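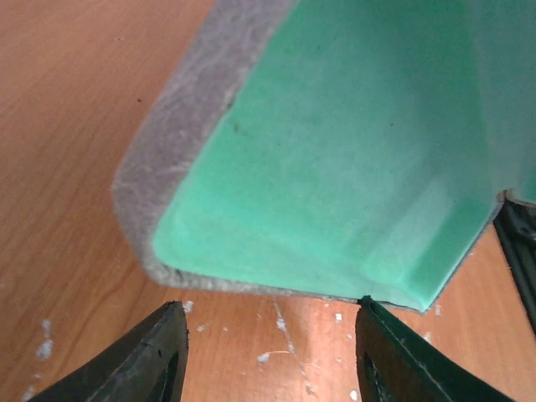 Glykeria Stefanou wrote in to say that the last version of this section had her plugging in the headphones before the levels were down, and that it hurt. She also asked for the line check to come before the microphone check, the way everyone does it on the day. Both changes have been made below.

29/06/2020
By Cadi Eynon

Section 2: Setting up the Grodon for an outside broadcast

Use this section when you are presenting from somewhere other than the Dindcombe studio. It covers the Grodon mixer, the two presenter microphones and the link back to the studio over the internet. If you are only recording interviews to bring back, use the hand recorder and go to the next section.

Allow yourself an hour. Most of the steps are quick, but the venue's internet can be slow to sort out and the person with the password is often somewhere else.

Before you leave the studio

1. Sign the kit out in the book by the rack room door. Write the name of the programme as well as your own.
2. Check that the Grodon's power supply is in the case. It has a round plug with a locking collar. The Leclerc headphone amplifier has a similar plug without a collar, and the two must not be swapped.
3. Ask the duty engineer to open the outside broadcast line for your programme. The line has to be opened at the studio end and you can't do it from the venue.
4. Take the long network cable even if you have been promised wifi.

CAUTION: Do not use the Leclerc supply on the Grodon, even for a quick test. It will fit if pushed and it will blow the internal fuse, which can only be changed in the workshop.

Connecting the mixer

5. Put the Grodon on a firm, level surface away from loudspeakers and within reach of a wall socket. Keep drinks off it.
6. Pull all the faders down to the bottom and turn both headphone knobs fully to the left.
7. Connect the power supply, turn the collar until it clicks, and switch on. The display takes a little while to light.
8. Connect the network cable to the socket marked LINK. The socket beside it is for servicing only.
9. Plug microphone A into channel 1 and microphone B into channel 2.
10. Plug in the headphones, but don't put them on yet.

Note: The studio microphones need phantom power and the ones in the outside broadcast case don't. Leave the phantom switch off.

Checking the line

11. Press MENU, choose Remote, then choose Dindcombe from the list. Enter the code 747 and press the wheel to confirm.
12. Wait for the LINK light to turn from red to green. If it flashes amber, see the notes at the end of this section.
13. Put on your headphones and turn the left-hand knob up slowly until you can hear the studio output. You should hear whatever is on air, with a slight delay.
14. Press TALK and speak to the studio. Give your name and the name of the programme, then let go of the button to hear the reply.

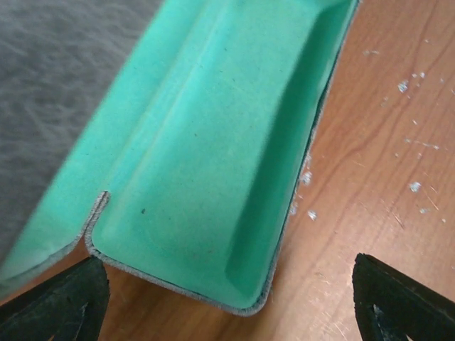 15. Ask the studio to send tone. The meter marked RETURN should sit steady. If it moves up and down, the connection is struggling, and you should change to the network cable if you have been using wifi.

Setting the microphones

16. Ask each presenter to talk in the voice they will use on air. People always speak more quietly in a check, so get them to read something aloud - the first link from the running order will do.
17. Raise the channel fader to the line, then turn the gain knob until the meter peaks at -12. Leave the fader where it is.
18. Repeat for the second microphone.
19. Ask the studio to confirm that they are happy with the level. If they want more, use the gain.

Note: Never listen to the station on an ordinary radio while your microphone is open. The delay will make it very hard to speak, and it may howl.

If the LINK light flashes amber

The mixer has found a network but can't reach the studio. Check with the studio that the line has been opened. If it has, go to MENU, Network, and change the buffer to 300. This adds delay to the conversation but copes better with a poor connection - tell the presenter at the other end so that they leave a gap after each question.

If the light is still amber after that, ring the studio and use the Tramovura telephone unit as a fallback. Its instructions are taped inside the lid of its own case.

Faults should be written in the kit book on your return, including anything that cleared up without help.

Outside broadcast kit: contact Oona Oksanen or Seren Sayce at the Dindcombe studio | © Dindcombe Community Radio | Back to top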